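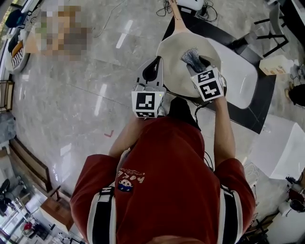
Housekeeping and Kitchen Helper, part-time (guest house)
Girnus House, Rostumar
Closing date for applications: 17/12/2020

We are looking for a friendly, steady person to join us at Girnus House as a housekeeping and kitchen helper, starting in March, when we open the doors again after the winter. If you like a house to feel looked after, and you don't mind a morning that begins with beds and ends with a sink full of breakfast plates, please read on. We know this is a long notice for a part-time job, but we would like you to have a fair idea of us before you go to the trouble of writing.

About the house

Girnus House is a small guest house with 9 rooms, up the hill from the lake road in Rostumar. The building is 135 years old and it shows, mostly in nice ways. The stairs are steep, the windows need a bit of coaxing, and the breakfast room gets the sun from early on, so that's where everybody ends up, guests and staff alike. We have people who have been coming back every spring for years and who would be quite put out if we moved the armchairs. We also get walkers who stay one night, eat an enormous breakfast and leave mud on the landing, and we are fond of them too.

We serve breakfast every day and a simple supper on request. Most of our bread comes from the Tekier bakery at the bottom of the hill, and our tea and coffee come from Châu, the little shop across from the bus stop, whose owners are very patient with our last-minute orders.

What you would be doing

Mornings start in the kitchen. You would help set out breakfast, keep the coffee going, clear the tables and get the washing up under control before moving upstairs. We do have a dishwasher, but the big roasting pans and the older china are done by hand, and so is anything the porridge has got hold of. 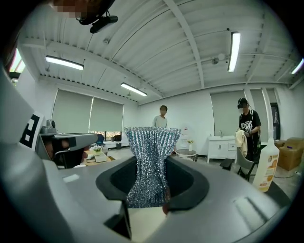 Pans get a proper scrub and a proper rinse, the china gets a soft cloth only, and everything is dried and put back on its own shelf before lunch. We are a little fussy about the shelves. You'll see why the first time six people want eggs at once and the right pan is exactly where your hand goes looking for it.

After that come the rooms. That means changing beds, cleaning bathrooms, dusting, vacuuming, airing things out and noticing what needs fixing - a dripping faucet, a lamp that flickers, a curtain hook that has given up. You wouldn't be expected to fix any of it yourself, only to write it in the book by the back door so that it gets seen to. On changeover days there is a good deal of laundry, and when the weather is kind we hang the sheets out behind the house. Guests often tell us how much they like the smell of them, and we like it too.

Now and then we would ask you to help with a supper or to welcome a guest who arrives early. If you are shy, please don't let that put you off. A smile and "let me show you where to leave your bag" will do very nicely.

Who we are hoping to meet

You don't need hotel experience. Some of the best people we have had here came from shops, from farms, or from years of running a home full of children. We would love to hear from you if you are careful with other people's belongings, can be on your feet for most of a shift, and are comfortable carrying linens up two flights of stairs (there is no elevator, I'm afraid, and there never will be). You should also be able to get to us early in the morning. The first bus does reach us in time, though the walk up from the stop is a stiff one.

Everyday spoken English is needed, and any other language is very welcome. If you have allergies to cleaning products, do mention it. We use mild ones for most jobs and can usually find a way around the rest.

Hours, pay and the rest of it

The job is for 6 hours a day, four days a week, with every other weekend off. The season runs from March until the end of October, and there is often some winter work for those who want it, painting and deep cleaning for the most part. Pay is by the hour and a little above the usual local rate, and we will tell you the exact figure when we first speak. Tips are shared equally among everyone who worked that week, kitchen and rooms together.

You get a cooked breakfast on every shift, sitting down, after the guests have finished. We provide aprons, gloves and a yearly allowance of 40 dollars toward comfortable shoes. Your first two weeks are paid training, working alongside someone who knows the house.

How to apply

Please write us a letter or an email telling us a little about yourself, the work you have done, and which days suit you best. A resume is fine if you have one, but we read the letters first. Add the name and phone number of one person who has worked with you and is happy to hear from us.

You can send it to the guest house by mail or drop it in the green box at the gate, which is emptied every evening. We answer every letter, though it may take us a week or so - we close for part of the winter and there is only one of us at the desk.

Those we would like to meet will be invited for a chat and a walk around the house in January. Wear something warm, as we only heat the downstairs at that time of year. There will be soup.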